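Recording brick-stacking episodes by remote control

Before you record anything, bring both arms to their rest pose and clear the log from the last session. The steps below assume you have paired the leader arms and the Pal software shows both as connected.

1. Set out the bricks within reach of the right gripper. Change their spacing between episodes, or the policy will learn one layout and nothing else.

2. Open both grippers fully, then press record. Wait 3 seconds before moving.

3. Approach from above and slow down for the last few inches. Close on the sides of the brick – never on the studs.

4. Place the brick, open the gripper, and lift straight up before you move sideways.

5. Return to rest and stop the recording. Each episode should run no longer than 31 seconds.

If you drop a brick, keep going and pick it up again. Recoveries are useful, and we kept 5 of them in the February set of 348 episodes. Delete an episode only if an arm faults or you bump the rail.

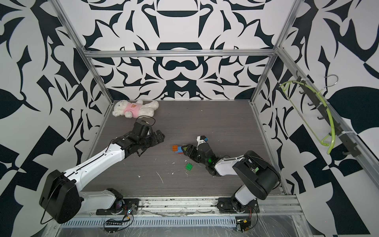 By Mylene Ambrosio | Durdale workcell notes | Updated 5/11/26

With the right gripper over the stack, check your wrist angle before closing. The orange, blue and red bricks sit close together, so a tilted finger will push one while you grab another. The green brick has space on all sides and makes an easier first pick for new operators.

Leave the left arm still unless the task calls for two hands. Save to the Brurness folder when you finish, and put your initials in the notes field.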